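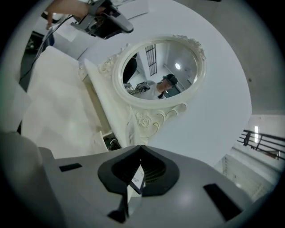 How often do the jaw pads on a hand-held gripper need changing?

Every 400 hours of use is the figure we work to, and sooner if the tip has started to round off.

The technician who gave that answer looks after a pair of Bellex hand-held grippers at the Paulík workshop in Jaltow. She has had the job for two years. Before that she repaired packing machines, and she says the move was smaller than people think. "A jaw is a jaw. It opens, it closes, it gets dirt in it."

The pair is used for demonstration work: an operator takes one gripper in each hand and does ordinary household jobs with them, opening drawers, moving small things about on a dressing table, putting them back. The movements are recorded and later used to teach a robot arm the same job. Her part comes before and after. She gets the grippers ready in the morning and takes them back at the end of the day, and whatever has gone wrong in between lands on her bench.

I asked her to go through a normal morning.

"I start at half past seven. Both units come off the charger and I open and close each one by hand, slowly, ten times. I'm feeling for a rough spot. If there is one, it's nearly always in the same place, just before the pads meet. Then I look at the pads from the front. They have to come together at the tip. If they touch further back first, you can still pick up a box, but you'll never pick up a hairpin."

After that comes the opening width. The recording software, Vekine, reads how far apart the jaws are, and it has to be told where fully closed and fully open are. She closes the gripper, stores the reading, opens it, stores that one, and repeats both. "If the second pair of readings doesn't match the first, I don't carry on. Something's loose. It might be the pad screws, it might be the linkage. I used to think I could correct it in the software and I was wrong. We had most of a Monday's recordings that said the jaws were shut when they weren't, and they all had to be thrown out."

The two units are set up separately, even though they are the same model. Left and right are marked inside the battery cover. She keeps a notebook for each one and writes down the readings in pencil. Swapping the two by mistake gives you a recording where everything looks fine apart from the widths.

Cables are the other daily job. She wants a loose curve between the arm and the first fixing point, with enough slack for the operator to reach across a table and turn the wrist over. Too tight and the plug takes the strain. Too much and it catches on a drawer handle or a table corner. "I get the operator to stand where they'll be working and stretch both arms out. Then I fix it. Doing it on the bench is no good, it's always different once there's a person holding it."

What fails most often?

"Plugs, by a long way. Then pads. Then the return spring, which doesn't break, it just gets lazy. You let go and the jaws come open a bit late. The operators notice before I do, they say the left one feels tired."

A spring takes her 4 minutes to change, with the housing already open. Opening the housing is the slow part. The screws are short and go into plastic, and she turns each one backwards until it drops into the old thread before tightening it. One of the shells has a stripped hole from before her time, and she has put a brass insert in it.

The pads she cleans with warm water and a drop of washing-up liquid on a soft toothbrush, going along the ribs and never across them. Solvent hardened one set within a week. Face powder and hand cream are the worst things for them, she says, and both turn up when the work is done at a dressing table. Cream gets right down into the grooves and the grip goes. On those days she cleans at lunchtime as well.

The camera lens gets a dry cloth and nothing else.

I asked whether there was anything she would change about the design. She thought about it while she put a cover back on. "I'd like the pads held by one screw in place of two, and I'd like the plug to come out at the back. I've written to Bellex about the plug. They were polite."

She has ordered spare springs for July, when the pair will be out of the workshop for longer stretches and the operators will have to do the morning checks themselves. She is writing them a card to keep in the case. So far it has the open and close test on one side and the width readings on the other, and she is still deciding where to fit the cables.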